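Re: County procurement case, sentencing moved again
March, Sunday evening
From: Babita Khurana

Dear all,

Thank you, Thijs, for keeping on top of the docket for the rest of us. I was away most of the week and came back to a very full inbox, so forgive me if I go over ground somebody has already covered.

Thijs Dewulf wrote:
> The judge has moved sentencing in the Zernarov matter a second time.
> Defense wants 30 more days to go through the parking authority
> invoices. The prosecutor did not object. Does anyone know whether
> the guilty plea still stands while all this is going on?

Yes, the plea stands. I called the clerk's office to be sure, and a very patient woman there told me that a new date for sentencing doesn't touch the plea at all. He admitted to two counts of taking gifts from the owner of Clako while he was scoring the bids for the parking meter contract, and both counts are still on the books. What they're arguing over now is the dollar value of what he took, and that matters a good deal, as the recommended sentence goes up with it.

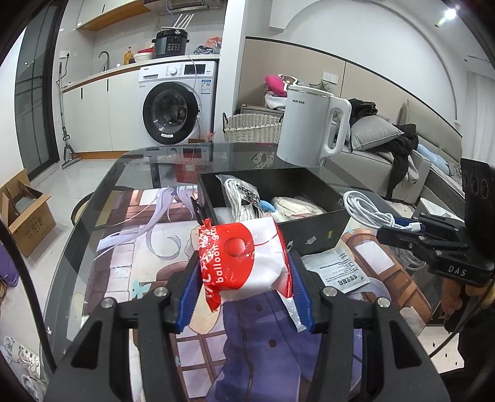
Balloon packet and the black box.

I sat through the last hearing (bring a sweater if you go, that courtroom is freezing!) and most of the morning went to one invoice for $1,826. The defense says it was a real repair bill on a county van. The prosecutor says the van was never in the shop. Meifang Jiang was sitting next to me and takes much better notes than I do, so if I have the amount wrong I hope she'll jump in.

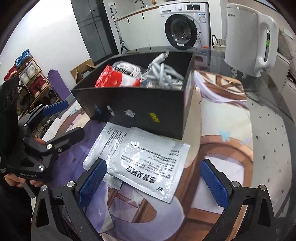

As for the contract itself, Ákos asked last month whether the county could simply cancel it. I'm not a lawyer, but the way it was explained to me, they would have to give Clako notice and then put the whole job out to bid again, and that could take up to 12 months. Horobets came second the first time and I'd guess they would be glad of another try. It's on the commissioners' agenda as item 9, for anyone who wants to come and speak. I'm planning to, if my knees will stand the stairs.

Karlijn, could you send me the old scoring sheets again? I had them on my other computer and now I can't find them anywhere.

Warmly, and thanks again to Thijs,
Babita

Contact the list owner | Copyright remains with the individual posters | Back to top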